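How a Robot Learns to Fold Your Laundry

Have you ever watched a grown-up fold a shirt so fast you couldn't tell what happened? Flip, tuck, flip, done! Now imagine trying to explain that to somebody who has never seen a shirt, has only two fingers on each hand, and doesn't know what "tuck" means. That is pretty much the puzzle the students in the Flunotier project have taken on this year, and they were kind enough to let us tell you all about it.

Practicing with hand-held grippers and a piece of blue cloth:

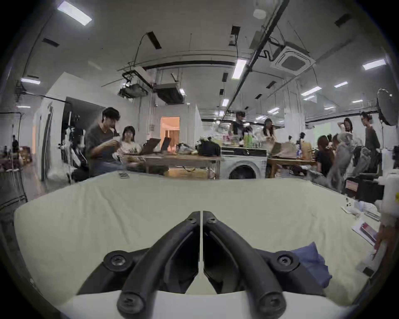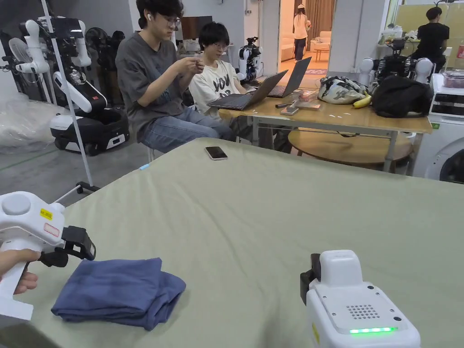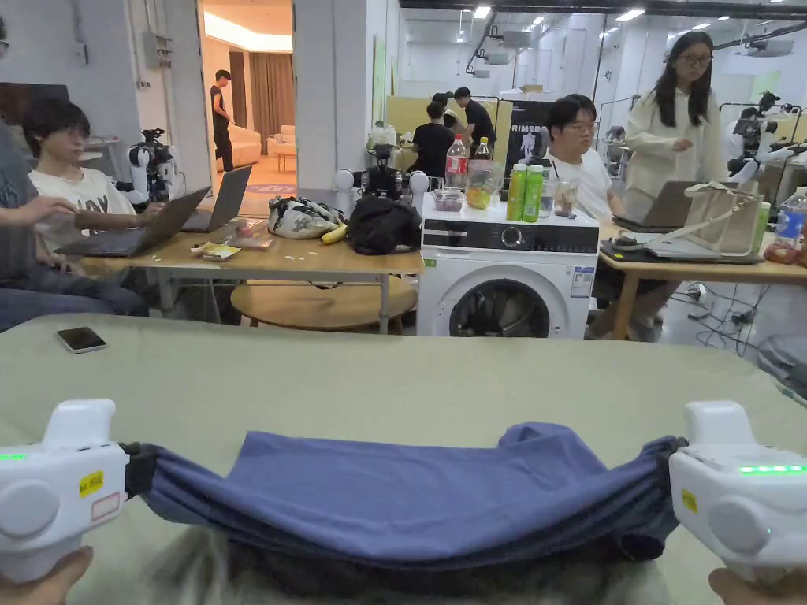
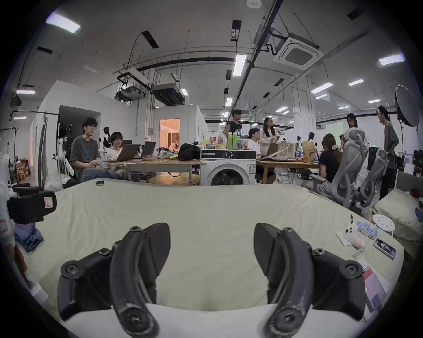
Flunotier is a student project in the town of Rollau, and its goal is simple to say and very hard to do: teach a robot to fold clothes. Stuart Parsons, one of the teachers, likes to begin the first class by handing everyone a T-shirt and a pair of kitchen tongs for each hand. "Fold it," he tells them, and then he sits back with his coffee. (You can try this at home, by the way. Ask before you borrow the tongs!)

Most people find that it takes forever. The shirt slides away, one corner drops while you are chasing the other one, and you start to notice how much your own fingers do for you every day without being asked. Your fingertips can feel whether you are holding one layer of cloth or two. Tongs can't feel a thing.

So why is cloth so hard? Think about a wooden block. If you pick it up and put it down, it is still the same shape, and a robot that has learned to grab it once has a good chance of grabbing it again. A shirt is different every single time. Drop it on the table and it lands in a heap, and drop it again and you get another heap, with the sleeves hiding somewhere new. You could do that all afternoon and never see the same heap twice.

You might think the students could just write a list of instructions, like a recipe. Some of them did try that in the beginning! Alois Prantl, who is in his second year with the project, wrote a very long one for folding a hand towel. It worked nicely as long as the towel was lying perfectly flat and perfectly straight. If it was turned a little bit to the side, the robot folded the air next to it.

What the students do now is teach by showing. A person holds a gripper in each hand and folds the cloth using only the gripper fingers. The movements are recorded, along with what the cloth looked like along the way, and one recording of one fold from beginning to end is called a demonstration. Then they shake the cloth out and do another one. And another one after that!

A computer program looks through all those demonstrations and searches for patterns. When the cloth looks like this, the person usually reached over there. When a corner was folded under, the person usually pulled it out first. Little by little the program gets better at guessing what a good next move would be, even for a heap it has never met before. It's a bit like how you learned to tie your shoes, only you probably didn't need hundreds of tries.

How many tries does a robot need? The students began with 300 demonstrations of one easy fold, and the robot was still rather hopeless. At 500 it could manage the first half. By April they had nearly 4,000, with different sizes and different kinds of cloth, and Alois says that was when the robot started to surprise them in a good way. He recorded 1,041 of those himself, and his family has stopped asking him to help with the laundry at home because he likes to talk about it too much.

The students have some rules for making a good demonstration. Move slowly and smoothly. Start each time with the cloth in a new mess. If you make a mistake, don't panic and don't hide it, just fix it the way you normally would. That last one matters a lot, because a robot that has only seen perfect folding has no idea what to do when a corner slips.

They also take turns, and that helps too. Everybody folds in their own way. Some people start with the sleeves and some people start at the bottom, and there were some very serious arguments about socks.

Next up for the group is a trip to Dasside, where they will meet students from the Gasser school and swap recordings. The Gasser team has been working on towels and pillowcases, so each robot may get to learn from the other one's homework. If your own class would like to try the tongs game, use something small to start with, like a washcloth, and save the fitted sheets for much, much later. Even Mr. Parsons can't fold those.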